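第四章 工作场所的自动化与岗位变化

本章讨论自动化设备进入一个工作场所之后，原有岗位的内容、节奏和评价方式会发生哪些变化。前三章已经介绍了设备本身，这里把重点放在人的一侧。

贯穿全章的案例是Stesimico公司设在Jillthorpe的织物整理与装袋车间。布料柔软，每次落在台面上的形状都不一样，这类工作长期依靠手工完成。 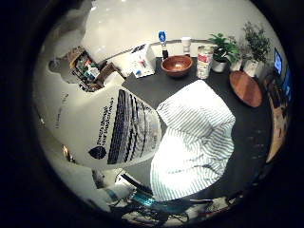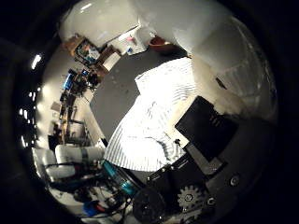 两幅图中都有带细条纹的白布，布面堆叠起褶。

4.1 案例背景

Jillthorpe车间原有20名操作员，分两班工作，每班8小时。操作员的任务是把送来的布品摊开、折叠、检查，再装入纸袋。十月起，车间引入一套名为Etero的机械臂系统，先在2个工位试用，其余工位维持原状。

试用方案由班组长Lizelle Jacobs起草。她没有按工位划分任务，而是把整个流程拆成若干动作，逐项写明由谁负责：抓取和移动交给机械臂，判断污渍、处理缠结和最后的检查仍由人完成。这份分工表后来成为车间培训材料的基础，本章末的附表收录了其中一部分。

4.2 任务的重新分配

讨论自动化时，人们习惯问“哪个岗位会消失”。对这个车间来说，更有用的问题是“岗位里的哪些动作转移了”。折叠动作减少以后，操作员并没有空闲下来，他们的时间转向三类工作：

一、看护。机械臂抓取失败时，操作员要决定是重新摆放布料，还是暂停设备。

二、记录。每次停机都要填写原因。试用期间的记录共有621条，其中大约一半与布料缠结有关。

三、调整。布品的种类更换后，操作员要协助技术员核对抓取位置。

这些工作的体力负担较轻，但要求持续注意。部分操作员反映，下班时手臂不酸了，眼睛却更累。也有人认为等待设备动作的时间难以利用，既不能离开，也没有事情可做。

4.3 技能与评价

车间过去按件数计算奖金。在试用工位上，件数主要取决于设备的速度，继续沿用旧办法会使操作员的收入与自身努力脱节。管理方委托咨询机构Rampersad提出新的评价方案，把停机处理时间和记录的完整程度列入考核。操作员对第二项意见较多，他们担心如实填写停机原因会被看作工作失误。

经过协商，车间规定停机记录只用于改进设备，不与个人奖金挂钩。4.4节将说明协商的过程，并比较新旧两种办法对班组内部合作的影响。

阅读下一节之前，请先查阅第二章中关于计件工资的内容。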